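책상 정리 2일차, 그리고 검은 트레이

2022.4.4. 였으면 좋겠지만 우리 블로그 날짜 표기는 늘 이렇다. 4/4/22.

어제 하다 만 거 이어서 씀. 점심시간에 급하게 쓰는 거라 두서없음 주의.

일단 책상 위는 다 치웠다. 진짜 다. 2월부터 쌓여 있던 영수증, 마른 펜, 어디 건지 모를 나사, 충전 안 되는 케이블들. 봉투 하나 가득 나왔다. 버리면서 좀 후련했는데 저녁에 또 아까운 생각이 들어서 봉투를 한번 열어봤다. 열어보지 말았어야 했음. 케이블 하나 도로 꺼냄.

책상은 Stikosska에서 산 건데 상판이 밝은 회색이라 먼지며 자국이 너무 잘 보인다. 살 때는 그 색이 예뻐서 샀지. 매장 조명 아래서는 다 예쁘다. 집에 와서 컵 한 번 내려놓고 후회했고. 흰색보다는 낫겠지 했는데 비슷하다. 물티슈로 닦고, 마른 걸레로 또 닦고, 그래도 안 지워지는 점 같은 게 몇 개 있다. 지우개로도 해봤는데 안 됨. 매직블럭은 코팅 벗겨진다는 글을 봐서 겁나서 못 쓰는 중. 써보신 분 있으면 댓글 좀.

다음은 트레이. 이번 정리의 핵심은 이거다. 물건마다 자리를 하나씩 정해주는 거. 큰 바구니에 다 때려넣는 건 작년에 해봤고 망했다. 바구니가 그냥 두 번째 서랍이 되더라. 찾을 때마다 뒤집어엎고, 엎은 김에 그대로 두고, 그러면 다시 책상이 난장판이고.

그래서 Tondell에서 좁은 사각 트레이를 주문했다. 4개 묶음. 배송비 아끼려고 장바구니에 Smits 라벨지도 같이 넣었는데 라벨지가 더 비쌌다. 뭐하는 짓인지. 라벨지는 아직 뜯지도 않았음. 글씨를 예쁘게 써야 될 것 같아서 자꾸 미루게 된다.

트레이는 검정으로 했다. 책상이 밝으니까 검정이 눈에 띌 것 같아서. 눈에 띄어야 내가 거기다 놓는다. 안에는 흰 종이를 깔았다. 검은 바닥에 검은 물건 놓으면 아침에 안 보이거든. 작년에 검은 파우치 안에서 검은 이어폰 찾다가 지각한 사람이 나다. 종이는 그냥 집에 있던 두꺼운 걸로 대충 잘랐더니 길이가 안 맞아서 아래로 삐져나온다. 다시 잘라야 되는데 귀찮아서 일단 둠. 폭은 맞으니까 됐다.

길쭉하고 모서리 둥근 까만 애가 여기 들어간다. 앞면에 동그라미 세 개 나란히 있는 거. 맨날 소파 틈에서 나오던 물건인데 이제 주소가 생겼다. 세로로 놓으니까 자리도 별로 안 차지하고, 트레이도 세로로 두니까 딱 맞음. 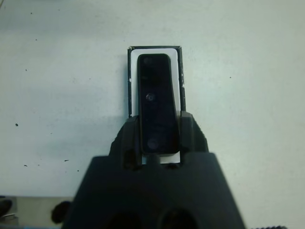
나머지 트레이는 어디에 쓰나

아직 고민중. 일단 지금까지 정한 것만 적어둔다.

하나는 현관. 차 키랑 도장. 도장은 왜 현관이냐면 택배 때문이었는데 생각해보니 요즘 택배에 도장 찍을 일이 없다. 그래도 현관에 둘 거임. 습관이라.

하나는 침대 옆. 안경이랑 립밤. 여기는 종이 안 깔아도 될 것 같다. 어차피 손으로 더듬어서 찾음.

마지막 하나는 비워둘까 한다. 갈 곳 없는 물건 잠깐 올려두는 자리. 이게 또 난장판의 시작이 될 수도 있는데, 그래도 하나쯤은 숨구멍이 있어야지. 일주일에 한 번 비우기로. 지키나 보자.

서랍은 손도 못 댔다

문제는 서랍이다. Josteck 서랍장인데 맨 윗칸이 언제부턴가 끝까지 안 닫힌다. 뒤로 뭐가 넘어간 것 같은데 빼보려면 서랍을 통째로 들어내야 함. 무겁다. 그리고 뭐가 나올지 무섭다. 건전지 12개짜리 한 통이 없어졌는데 아마 거기 있을듯. 있으면 새로 산 게 아깝고 없으면 더 이상하고.

이번 주 안에 윗칸만이라도 하는 게 목표. 순서는 이렇게 하려고.

먼저 다 꺼내서 바닥에 펼친다. 책상 위 말고 바닥. 책상에 펼치면 기껏 치운 게 도로아미타불이다.
그다음 버릴 거, 둘 거만 나눈다. 애매한 건 무조건 둘 거로. 고민하다가 밤샌 적 있어서.
서랍 안쪽 닦고. 칫솔 쓰면 구석까지 된다.
마지막에 칸막이. 이건 사지 말고 과자 상자 잘라서 써보고, 괜찮으면 그때 살 거다.

칸막이 사고 싶은 마음은 굴뚝같은데 참는 중. 정리한다고 물건을 더 사는 게 내 고질병이다. 이번에도 트레이 샀잖아. 라벨지도.

암튼 점심시간 끝났다. 트레이 안쪽 종이는 오늘 저녁에 꼭 다시 자를것. 서랍은 하고 나서 또 올리겠음.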